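Beverage Service Equipment, Unit 8: Gravity-Fed Juice Dispensers
Limance Hospitality Program, course handout, revised 2019-03-10 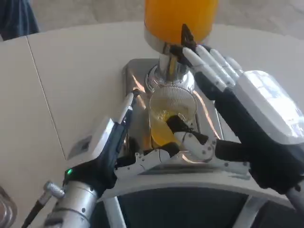
A gravity-fed dispenser has no pump. Flow at the spout depends on the height of juice above the outlet, the bore of the spout, and the thickness of the product. All three change during a service period. The level drops, pulp collects at the outlet, and cold juice pours more slowly than the same juice at room temperature. The fill time measured at setup will therefore not hold until close, and the station sheet should carry a second timing taken at half level.

8.1 Parts and terms

Container. The vessel that holds the juice. It is read by eye from the guest side, so the outside must be wiped before service.

Spout assembly. The valve body, its seal, and the outlet. In most units it comes apart by hand. Treat the seal as a separate part and list it separately on the cleaning log.

Lever. Opens and closes the valve. Check the direction of travel on each model before service. Units in the teaching kitchen do not all work the same way.

Drip grate. Sits under the spout and lets spilled juice through. It is not a shelf for full cups waiting to be collected.

Base. Carries the weight of the container. Polished stainless steel shows fingerprints and dried juice clearly. Wipe with a damp cloth, then a dry one, along the grain where there is a grain.

8.2 Placement

Set the dispenser on a level surface that does not rock. Check level in both directions with the container empty. If the service surface is made of more than one table, do not place the base across the joint.

Leave enough space in front of the base for a cup, a hand, and the full travel of the lever. Guests reach from the front. Staff refill from behind or from the side, and the refill route should not cross the guest line.

Do not move a filled unit. Close the valve, drain or remove the container, move the base, and reassemble.

8.3 Filling a cup

1. Hold the cup near its base, under the spout and upright. Fingers stay off the rim.
2. Open the lever with the other hand. Use steady pressure and do not let it snap.
3. Watch the level in the cup. Clear plastic cups are used for practice in this unit so that the level can be read from the side.
4. Begin closing before the target level. Juice already in the outlet will still fall.
5. Wait for the last drops, then withdraw the cup straight forward.

Light plastic cups deform when gripped hard. A cup squeezed out of round has a smaller volume, and the level falls when the grip is released. For the portion exercise, take every reading with the cup standing on the table.

One-handed filling, where the cup is pushed against the lever, is acceptable only on units built for it. On other units it tips the cup and brings the rim into contact with the lever.

8.4 Portion arithmetic

Nominal capacity is not usable capacity. Juice below the outlet does not drain, and a container filled to the brim will spill when the lid goes on.

Worked case, Bandoden breakfast room, December records:

Juice loaded: 2,000 fl oz
Juice served, from cup count: 1,338 fl oz
Juice discarded at close: 506 fl oz
Unaccounted: 156 fl oz

The unaccounted amount is 7.8 percent of the juice loaded. It covers drips, overfilled cups, and residue left in the container. The records do not separate these. Discard is the larger problem at 25.3 percent and points to late refills. A container topped up shortly before close will be thrown out nearly full.

8.5 Pulp and settling

Orange juice with pulp separates on standing. The first cups after a long pause may not match the later ones in color or thickness. Stir with a clean long-handled spoon kept for this purpose. Do not shake or tilt the unit.

If flow becomes uneven, close the valve and inspect the outlet. Do not push anything up the spout while the container is full.

8.6 Cleaning at close

Drain into a marked discard vessel and record the volume. Take the spout assembly apart. Wash, rinse, sanitize, and air-dry the container, valve body, seal, and grate. Use sanitizer at the strength and contact time given on its label. Do not dry the inside of the valve with a cloth, as lint will lodge in the seal.

Reassemble dry. Test with plain water before the next filling. A drip at the closed position usually means a seal that is twisted or seated on the wrong side.

8.7 Lab task

Pairs work at the Flerbridge kitchen, stations as posted. Time one fill at full level and one at half level, to the same mark on the same cup. Record both times, juice temperature, and product type. Submit with the cleaning log attached.

Reading for next session: Insaurralde course pack, section on chilled holding.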